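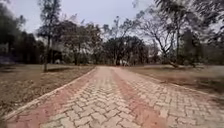 Figure 1. Block-paved footpath, Candville section, looking along the path toward the trees.

Koltau Path Renewal, Candville section
Progress report to the Matheson Fund, period ending August
Prepared by Marion Forsyth

1. Work in the period

The condition survey of the main footpath is complete. The surveyed length is 462 m. Joints, surface level and edge restraint were recorded at 10 m intervals and entered in the site register. The register now holds 1813 entries, including those carried over from the spring inspection.

2. Condition of the paving

The surface is light grey concrete block laid in herringbone, with two lengthwise stripes of reddish-pink block. The tint in the stripes is worn and uneven. Light staining and dust are present on the grey blocks. Neither affects use of the path, and no replacement is proposed on grounds of color alone.

Settlement above the 10 mm limit was measured at two locations, both toward the far end. The blocks there will be lifted, the bedding sand made up and the same blocks relaid. Jernenberg has priced this as a single visit.

3. Edges

The left side has a raised concrete curb, which stays as built. The right edge is less regular where the paving meets the soil. We propose a concrete haunch below ground level on that side, to be cast in short runs so that half the width stays open to walkers. Trial holes are needed first to confirm the depth of the sub-base.

4. Adjoining ground

The ground left of the curb is dry, with fallen leaves, twigs and sparse withered grass. Reseeding has been moved to the autumn. Leaf clearance is covered by the existing grounds contract and is not charged to this grant.

5. Budget and program

Spending is within the approved amount. The survey came in slightly under its allowance, and we request permission to move the balance to the edge work. The relaying program is about 2 weeks behind, due to late delivery of bedding sand.

6. Next period

Trial holes on the right side. Relaying at both settlement locations. Joint sand top-up over the full length, followed by a repeat level check. Revised drawings for the haunch will be sent to the Fund before casting starts.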